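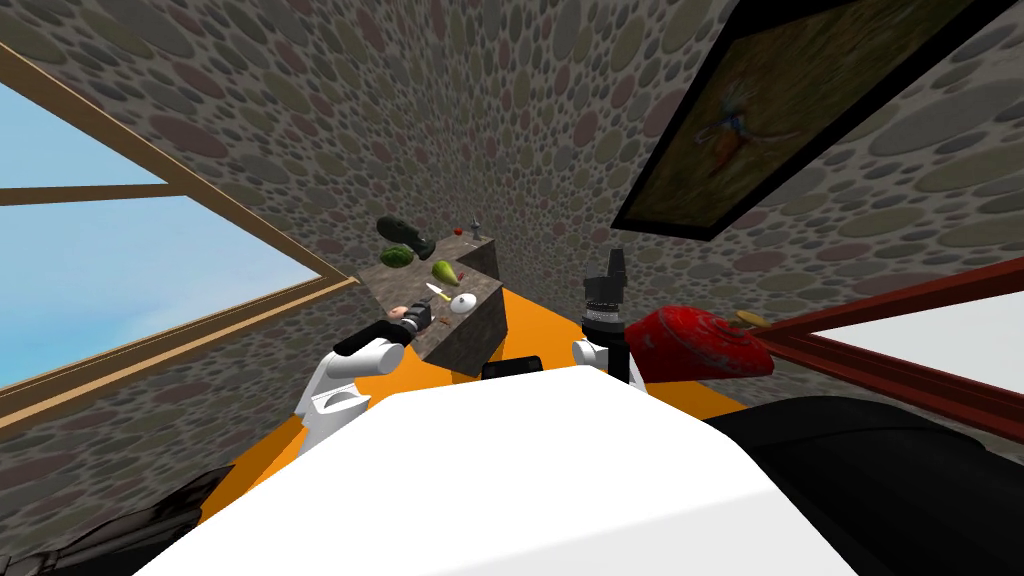 By the Automation Desk
Reading time: 22 minutes with the sidebars

The task is to pick up small things from a stone counter and put them somewhere else. The operator sits at a desk with a controller in each hand. The robot is a white two-armed model that exists only in software, and so does the room it works in, which has a bright orange floor, pebbled walls, a window and a framed painting.

Tanton, a small robotics software company, collects its training material this way. A person drives the simulated robot by remote control, the software logs every joint position at each time step, and the log becomes one demonstration. A learning program later studies a large set of these logs and tries to produce similar motion from what the robot's camera shows it. The current set for the counter task holds 3,425 demonstrations. The planned size of the first release was 1,000.

Remote control of a robot arm is older than the computer. What has changed is the use made of the recording. In earlier practice an engineer would guide an arm through a path and the machine would repeat that path exactly, which works on a welding line where each part arrives in the same place. A counter with a cucumber, a striped melon, a pear and a yellow-handled knife on it does not offer the same conditions. The learner has to see many approaches to many arrangements before it can deal with a new one.

Simulation helps with the arrangements. Tanton's room builder, sold under the name Dekitz, can change the wall texture, the floor color, the position of the counter and the contents of its top between one demonstration and the next. Walls that look like a riverbed are unlikely in a kitchen. They are there to stop the learner from tying the motion of the arm to the look of the background. The horizon can be rotated as well, so that walls and window lean steeply, which covers the case of a head camera that is not held level.

The operator's side is less flexible. Each hand controller sets the position and angle of one gripper, and the software solves for the joints in between. When the requested pose is out of reach, the arm stops short and the controller buzzes. New operators tend to respond by pushing farther. The training notes tell them to back off, turn the wrist and approach again from a different side.

Most counter demonstrations use one arm at a time. The idle arm is parked upright, gripper raised well above the counter, where it will not sweep anything off. Parking is done by hand and is part of the log. An early version of the software parked the arm automatically, and the resulting motion was so much faster than anything a person had done that the learner copied it at the wrong moments.

Small items are the hard part. A melon gives the fingers a broad surface, and an error in height matters little. Something tiny at the front edge leaves little room for error. Come in too low and the gripper strikes the side of the block. Come in too high and the fingers close on air. The front edge also lies nearest the robot's body, so the elbow has to fold tightly and the wrist has to do more of the work.
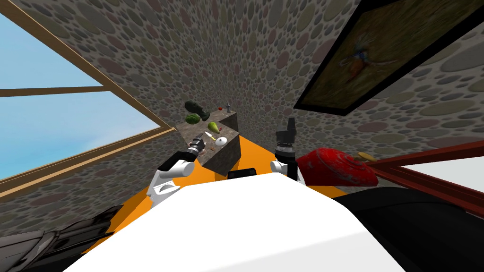 What gets kept

Every session is replayed before it goes into the set. A reviewer watches at double speed and marks it as kept, trimmed or rejected. Long pauses are trimmed, as is the drift that appears when an operator rests both hands. Collisions are rejected if they move the counter's contents. A missed grasp followed by a clean second attempt is kept, on the grounds that the learner will miss too and needs some record of recovery.

Anovora, which licenses the data for its own two-armed machine, asked for a separate label on those recoveries. Tanton added one in March and went back through 800 older sessions to apply it. The work took longer than collecting new sessions would have.

The remaining question is transfer to hardware. A simulated pear has a fixed weight and a fixed friction value, and it does not bruise. Tanton varies both numbers from session to session, but the operator feels neither of them through the controller and judges the grip by eye. Anovora plans to mix the simulated logs with a smaller number recorded on its physical robot, where an operator stands behind the machine and moves the arms directly by the wrists. Those sessions are slower and each one needs the counter reset by hand.

The first mixed set is scheduled for training this fall. It will use the counter task only. Drawers and doors come later, and Dekitz does not yet support hinges.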